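Toletti wants a shallow tray to settle packing rows

16 May 2026

Packaging firm Toletti has put its new Gevham tray on show at Trancombe, and says it will cut the time small workshops spend laying out upright packs. The claim is a large one for a shallow white tray with raised walls.

The idea is simple enough. White blocks stand in for the packs and are set upright along the tray, so that a workshop can settle its layout before any real stock comes near it. 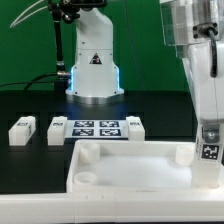 Toletti says early users saved 17 minutes a shift. It has not said how many users there were, or what they were packing - and a figure like that means little without either. The company first promised the details in January and now says they will follow "in due course".

Price is the other sticking point. A starter set costs almost 2,000 pounds, with extra trays at 60 pounds each. Rival supplier Osei already sells a plain tray for 55 pounds and makes no promises about saving anybody's time.

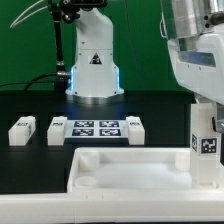 Ines Harrop

Toletti argues that its walls are the right height to steady a pack while leaving most of it in view. That may be so, but a block is not a carton. Cartons bulge, lean and arrive with crushed corners, and the Trancombe display does not deal with any of that.

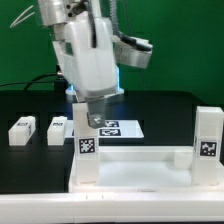 Tall white blocks with printed markers at the tray.

Orders open next month. Toletti says buyers will be able to return an unused set, but has yet to say who pays the postage.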